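Garham Housing Society – Members' Forum
Repairs and Improvements > Kitchens
Thread: Sealing and care of stone worktops, Illanthorpe

K_Munro_PropertyServices
Posted 4/6/24
Members in the Illanthorpe block are asked to note the revised guidance on natural stone worktops. With effect from November, the Society will no longer reseal worktops as part of the yearly inspection. Sealing will be the responsibility of the household. The Society will supply one bottle of Drenix sealer per kitchen on request, and will continue to carry out repairs to cracks, failed joints and loose sinks. Questions may be posted below.
Kirstin Munro, Property Services

J.Maillard
I should like to record an objection. When we moved in, the handbook stated that worktops were part of the fabric of the building, in the same way as the window frames. It is not clear to me how a surface can be part of the fabric when it cracks and the tenant's business when it stains. Could the Society please say under which clause the change has been made?

bguerin_flat2
With respect to the previous poster, the handbook also says that tenants must keep all surfaces "in good and clean order". I have sealed my own worktop since I arrived. The work takes an evening. I would prefer the money to be spent on the extractor fans, which are in a poor state on our landing.

J.Maillard
Mr Guérin is able to move his own kettle and bread bin. Several of us are not in that position.

K_Munro_PropertyServices
Thank you both. The relevant part is clause 486 of the tenancy terms, which separates repair from routine care. Mrs Maillard's point on access is accepted. Any member who is unable to carry out the work may apply for assistance, and no charge will be made.

Blandine Renaud
May I ask a practical question? The Drenix label says that the old sealer must be removed first. My neighbour was told by the man from Gilbert, who fitted the sinks, that this is unnecessary and that a second coat may be put straight on top. Both cannot be right. I have also been quoted £700 to have the whole worktop stripped and polished, and I do not intend to pay that if a cloth and warm water will do.

bguerin_flat2
Please do not strip it. Put a few drops of water on the stone and leave them for a while. If they stay as beads, the old sealer is still sound and nothing needs to be done. If the stone goes dark under them, wash it, let it dry overnight and put on a thin coat. Wipe off what has not soaked in before it goes sticky. I have never removed an old coat.

I_Pons
I must disagree in part. Where the old sealer has gone cloudy, a new coat over it will look worse. Ours had a grey patch beside the taps and it had to come off. I would also remind members that vinegar, lemon juice and most limescale sprays will mark marble. A dull ring left by a lemon is damage to the stone itself, and no sealer will bring it back.
Inès Pons

Blandine Renaud
Thank you. I had been using a limescale spray on the taps and letting it run down, so that is one question answered. Is the grout on the wall tiles to be sealed with the same bottle?

K_Munro_PropertyServices
Miss Pons is correct as regards limescale sprays. On Mrs Renaud's earlier question, cloudy sealer should be removed and sound sealer may be left. Members should not commission stripping privately before speaking to this office. The grout should not be sealed with the worktop product. It may be cleaned with a soft brush and washing-up liquid.

J.Maillard
May we also have a word on pale stone as a choice? If kitchens are to be renewed, I would ask for something plain. Brown veins hide a tea stain very well until the day they do not, and the same sum would buy a laminate top that requires no bottle at all.

I_Pons
I would be sorry to lose the stone. Laminate swells at the sink edge, and the joint by the sink is the first place to fail in any kitchen. Warm tiles and a pale counter go well together, I think.

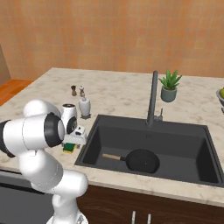
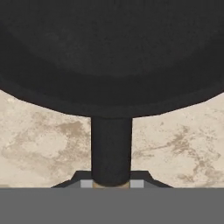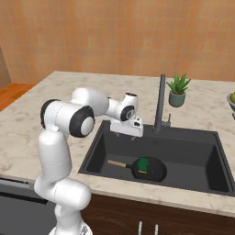
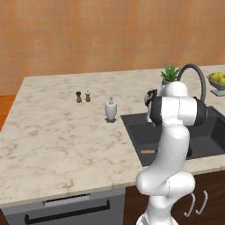 Counter and sink: first, third and fourth renders. Orange, peach and tan wall tiles: first and fourth.

bguerin_flat2
The tiles are rather strong for a small kitchen, in my view. I would keep the counter.

J.Maillard
I like the tiles. My view on the counter is as stated.

K_Munro_PropertyServices
Comments on finishes have been noted and will be passed to the design team. Requests for Drenix should be sent to the office in writing, giving the flat number.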